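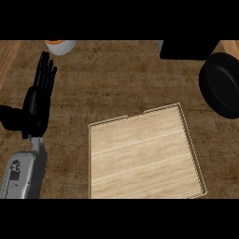

Brown wooden tabletop seen from above, with darker patches in the surface.

Workshop walk-through, November, Lasow Street building
My comments go under each item. I do this one with a clipboard and a coffee, so forgive the rambling!

1. Exits and walkways
OK, with a note. The front door swings freely and the back door opens from inside without a key. The aisle by the lumber rack had a stack of offcuts poking out into it again. I moved them, but I'm marking it as a repeat because I moved them last time too.

2. Exit signs and emergency lights
Fix needed. I held the test button on all the units and the one over the restroom hallway went dim and then quit. Battery, I'm guessing. The Brunet replacement is on order, and until it comes please leave the hallway light on in the evening.

3. Fire extinguishers
OK. Gauges in the green, pins in, tags current. The one by the finishing bench had a coat hanging over it (a nice coat, it's on the hook by the sink now). Keep those clear, please.

4. Work tables
OK, mostly. I ran my hand along every edge looking for splinters, and I found them, ouch. The long one by the window needs sanding along the near side. Stains and old dark spots I don't care about, that's just what tables get. Wobble I do care about, and the short table in the corner rocks if you lean on it. Tighten the leg bolts before anybody clamps anything to it.

5. Cords and outlets
Fix needed. Two things here. The orange extension cord has a nick in the jacket near the plug, so I cut the end off and put it in the trash where it can't be rescued. And the outlet under the pegboard has a cracked cover plate. It's a cheap part and I'll swap it myself.

6. Dust collection
OK. The Cloltis unit was emptied and the hose clamps are snug. The filter looks tired but it passed. If you open the lid and get a cloud in the face, shake the filter out. Outside!

7. Oily rags
Fail. I hate writing that word, but there were finishing rags balled up in the regular trash can. They go in the red metal can with the lid shut, every time, even if you're coming right back. This is the one item on the list that really scares me.

8. Ladders
OK. The 12 foot one has all its feet and the spreader locks. The little step stool has lost a rubber foot, so it's tagged and up in the loft until I find a new one.

9. Shelving
OK. The rating label on the back shelf says 100 pounds and I'd like us to stay well under it. I took the paint cans off the top and put them down low.

10. First aid and eyewash
Refill needed. Out of the small bandages, plenty of the giant ones. The eyewash bottle is sealed and in date. Jikance gloves are down to the last box, size large.

Left to do: hallway light, cover plate, leg bolts, sanding, bandages. I'll come back through for the rag can before then, probably in the evening when the finishing bench is busy.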